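Elov tea towels, reviewed

I was ready to dislike these. Elov calls them "the last tea towel you'll need", a claim I've heard from at least 4 firms, and £30 for a pair seemed steep for something that ends up mopping the floor.

The green one is a pale, minty shade, much softer than the colour on the Naidoo website, where I ordered it. It's big too, and takes up a fair bit of table when opened out.

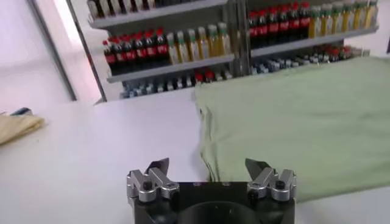

Photo: Fidelina Flores

Smoothing it flat is another matter. Mine creases readily, and after 8 washes the edges still want to bunch. The label says no ironing needed – depends how fussy you are, I suppose.

Drying is decent. It coped with a full rack of glasses and left little fluff, though my old Zinden cloths did much the same for far less money. The "quick dry" promise I don't believe. Hung over the oven door in April, it was still damp 2 hours later.

Nice colour, good size, silly price. I'd wait for a sale.

Reviewed 15 November 2023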